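Fonport Parts Handling Trial
Progress report to the Brotberg programme office
Prepared by Agnese Strazds, 19 Jul 2018

1. Work in this period

The work package covers the storage and presentation of short bar stock at the Tusimville bench. Three items were due: selection of a bin, a colour scheme for the bars, and a written loading procedure. The first two are complete. The third is in draft and has been passed to Oluwatosin Nnaji for comment.

2. Bin

The moulded tray used at the start of the project has been withdrawn. Its corners were square and bars lying flat against a wall were difficult to lift. It was replaced by an open metal bin with sloping sides, set directly on the bench top. The slope leaves clearance behind a bar that has come to rest against the wall, although a bar lying close to the front wall remains the least convenient case.

The interior is scratched and scuffed and the finish is worn in patches below the back wall. Csaba Jakab has asked whether the bin should be repainted. Our view is that it should not be repainted during the trial, as a change of finish part way through would make the earlier and later records hard to compare. 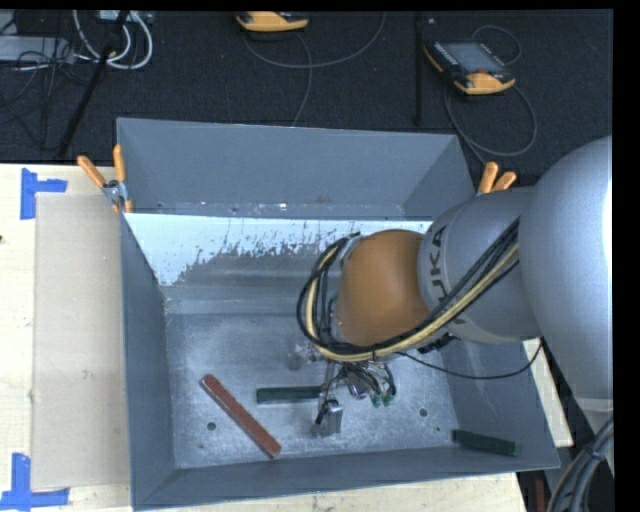 The two round holes in the floor have been left open. A bar cannot pass through either of them, but an end can catch on the rim, and this will be noted in the loading procedure. Cover plates were priced and a decision is deferred to the next period.

3. Bars

Two colours are in use, brick red and dark green. Both can be told apart from the grey floor under the present lighting. Dark green is the weaker of the two when a bar lies in shadow at the foot of a wall. Najwa Zein is preparing a lighter green for comparison - the red will stay as it is.

The supplier in Colombo has confirmed an order of 50 bars. Of these, 17 have been received and checked for length. The remainder are expected before the end of July.

4. Spending

Expenditure on bins and bar stock stands within the allocation of 1,000 for consumables. No transfer between budget lines is requested.

5. Next period

Chaltu Lemma will run 10 loading sessions to the draft procedure and record any bar that catches on a hole or settles along the front wall. The procedure will be issued once those records have been reviewed. The comparison of greens will follow on the same bin.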